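Can a robot tidy your room yet?

By Nimal Mondal
Cidbridge Young Makers page, April 2023

Short answer. No. Longer answer, sort of, a bit, if your room is one table and you have all afternoon.

Right. First thing to know. Machines have been doing chores for ages. A washing machine is a machine (clue in the name). So is a dishwasher. You load it, press a button, off it goes. But who picks the socks up off the floor? Who scrapes the beans off the plate? You do. Or your dad does. The machine gets the easy bit in the middle, and a person does the fiddly bits at both ends.

The fiddly bits are what robot people are working on now. Picking up. Putting down. Putting away.

Try this. Get a grape. Pick it up with your eyes shut. Easy? Your fingers felt it, and squeezed just enough, and you didn't even think. Now put on the thickest gloves in the house and use only 2 fingers. Keep them stiff. Try again. Grape on the floor, probaly. Welcome to being a robot.
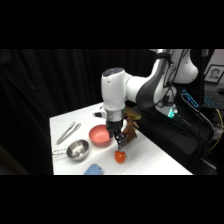

Picking something up is really lots of small jobs in a row. Find the thing. Work out how far away it is. Move the hand over it. Stop before you bash the table. Close the fingers, not too hard. Lift. Now swap in a small strawberry shape, with a pink bowl and a shiny steel bowl close by, and there's a new question: which bowl? You'd ask, or you'd guess. A robot has to be told, or has to have seen lots of goes at the same job. And shiny bowls are tricky because they reflect the light, so to a camera the same bowl can look different from one minute to the next.

Then there's the arm. Your arm bends at the shoulder, the elbow and the wrist, and you never plan any of it. A robot arm has to work out every bend. If there's a mug in the way of its elbow it needs to know, or no more mug.

WHY CAN FACTORIES DO IT THEN?

Good question, we get it a lot. In a factory everything is in the same place every time. Same box, same height, same way up. At the Oshima biscuit works the packing arm does 60 packets a minute and never gets bored. Brilliant. But turn one packet sideways and it can get in a muddle. It's very good at one job and hopeless at nearly everything else.

Your house isn't like that. Cups move. Cats move. Somebody leaves a towel in a heap and now it's a shape no one has ever seen before. Cloth is awful for robots, it never does the same thing twice. Folding a T-shirt takes you a few seconds. A robot can take minutes, and might end up with a sort of parcel.

Shops are in between. The Dravetti supermarket in Cidbridge tried a shelf-filling robot for 4 weeks. Tins, fine. Cereal boxes, fine. Bags of salad — oh dear. Squashy, shiny, all different. People do the salad.

SO HOW DO THEY LEARN?

Practice, mostly. One way is that a person steers the arm and does the job with it, over and over, and the computer keeps a record of every move. Then it tries to copy. Another way is pretend practice inside a computer, like a game, where nothing gets broken. Lots of robots do both.

Toy food is handy for this. It doesn't rot, doesn't squash, and if it gets dropped no one has to mop. Bowls and spoons are good too, because every kitchen has them.

A camera near the hand helps as well. Imagine having an eye on your wrist! You'd see right inside the bowl as you reached for it. Only trouble is your own fingers get in the way.

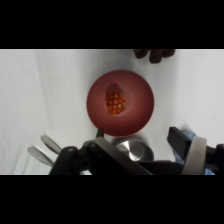 Cengiz Tatlı wrote in after our last page to say that his class at Skanton Primary had a vote, and 3 tables out of the lot wanted a robot to wash up but every table wanted one to put the shopping away. He thinks putting away is the harder job, as you need to know where things live, and in his house the scissors have never lived anywhere.

Good point about the scissors. A robot might learn to hold a pair safely and still not know what drawer they go in. Every home has its own rules, and most of them aren't written down. Someone would have to show it. Might be you.

WHAT CAN THEY DO TODAY?

Hoover a flat floor — yes, if you move the socks.
Mow a lawn — yes.
Pick up one thing and drop it in a bowl — often.
Load a dishwasher — slowly, with someone watching.
Fold washing — slowly, and sometimes oddly.
Make your bed — not really.
Tidy your whole room — no. Sorry.

THINGS TO TRY

Write down every single step for putting a spoon in a drawer. Give it to a freind and get them to do exactly what it says and nothing extra. Did you remember to say open the drawer?

Then do it with kitchen tongs for a hand. Spoon first, then a sock, then a pencil. Send us your list of what was easy and what wasn't, and we'll put the best ones on the next page.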